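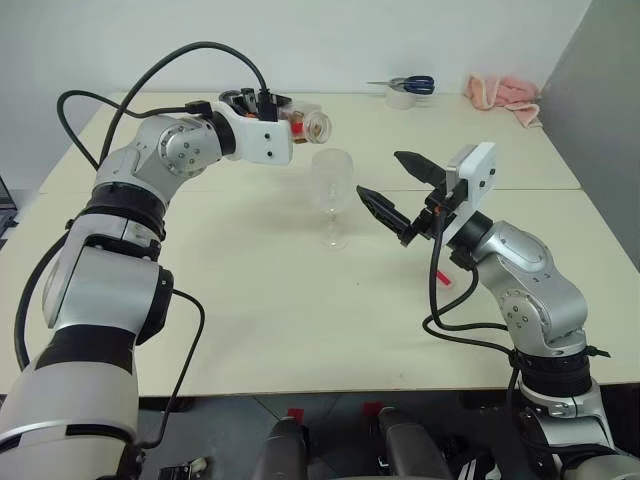 Juni 2024 | Von der Projektleitung Ginitz
Kategorie: Förderung & Berichte > Zwischenberichte

Zwischenbericht Mehrwegbecher Ginitz, zweites Förderhalbjahr

Die Zahlen zuerst, weil im letzten Bericht danach gefragt wurde. Von 1000 Bechern, die wir mit den Fördermitteln angeschafft haben, sind laut System noch 85 Prozent im Umlauf. Ich halte diesen Wert für zu freundlich. Das System der Firma Lomo zählt einen Becher erst dann als verloren, wenn er ein halbes Jahr lang nirgends gescannt wurde. Was in Küchenschränken und Büros steht, gilt so lange als Umlauf. Eine belastbare Verlustquote können wir frühestens im Oktober nennen, und ich rate davon ab, die jetzige in Pressetexten zu verwenden.

Beteiligte Betriebe

Zum Start hatten 25 Betriebe unterschrieben. Die Liste hängt bis heute im Rathaus und sieht gut aus. Regelmäßig Becher ausgegeben haben im Berichtszeitraum deutlich weniger, vor allem die Bäckereien am Markt und die Kantine der Berufsschule. Mehrere Cafés haben die Becher angenommen, ins Regal gestellt und weiter Pappe verkauft. Auf Nachfrage hieß es meist, die Kundschaft wolle es so. Ob die Kundschaft gefragt wurde, ließ sich nicht klären.

Spülen

Der Antrag ging davon aus, dass die Betriebe selbst spülen. Das funktioniert in der Kantine, in den kleinen Läden nur außerhalb der Stoßzeiten. Der Ortsteil Won hat deshalb eine gemeinsame Spülstelle vorgeschlagen. Wir haben dazu ein Angebot eingeholt. Es liegt über dem, was im Titel Sachkosten noch frei ist, und die Transportwege sind darin nicht enthalten. In der jetzigen Form können wir es nicht empfehlen.

Rückgabe

Bewilligt waren 4 Rückgabestellen, in Betrieb sind drei. Die vierte am Bahnhof wartet weiter auf die Genehmigung des Eigentümers. Die Stelle am Hallenbad wird gut angenommen, leider auch für Restmüll.

Öffentlichkeitsarbeit

Die Kampagne der Agentur Irnon ist abgeschlossen und abgerechnet. Der Abschlussbericht der Agentur spricht von hoher Sichtbarkeit. In den Ausgabezahlen der Kampagnenwochen finden wir davon keine Spur. Die Restmittel aus diesem Titel möchten wir umwidmen, ein formloser Antrag liegt bei.

Offene Punkte

- Umwidmung Restmittel Öffentlichkeitsarbeit: Entscheidung des Fördergebers nötig
- Zählweise Lomo: schriftliche Auskunft angefordert, Antwort steht aus
- Standort Bahnhof: Ersatzstandort wird geprüft
- Pfandhöhe: Die Betriebe wünschen eine Senkung, wir sind dagegen

Zuletzt aktualisiert: nach Rücksprache mit der Kämmerei, Abschnitt Spülen ergänzt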